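Two seasons on the sheep, and what I'd tell you

19 March 2022

So I've had a few emails since January asking how you get into lambing work if you didn't grow up on a farm. I didn't either! My mum was a dental nurse and the nearest I'd been to a ewe was a jumper.

My first job was at Tolon, a hill farm run by Mared Gittins, who took me on after a ten minute phone call. She asked if I could drive, if I minded getting up at four, and if I'd cry. I said yes, no and probably. I started the week after (in the wrong wellies, but we'll come to that).

The pay was £100 a day with a caravan thrown in, and I thought that was decent. Do ask about food before you go, though. At Tolon I ate with the family, and at Istmont the next year I lived on beans and whatever Nuwan Bhuiyan had left in the shared fridge. Sorry, Nuwan. 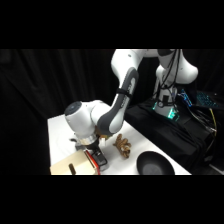
Night shifts are what put people off, and I can see why, but I ended up liking them best. You do your rounds, you have your tea, you do your rounds again. Some nights were dead quiet and I read most of a very long novel about whaling. Other nights I didn't sit down until Mared came out at six with toast.

Now, wellies. Buy a size up and wear two pairs of socks. Mine pinched so badly that first week that Zyanya Cuevas, who was on days, lent me her spare pair and I never properly gave them back.

You don't need a certificate to start, but a short course helps if you've never handled stock, and ring farms well before lambing begins, as the good places fill up early. Be straight about what you can't do yet. Mared said she'd sooner teach someone from scratch than find out at three in the morning that they'd been fibbing.

I'm back at Tolon next week and I've already packed the socks.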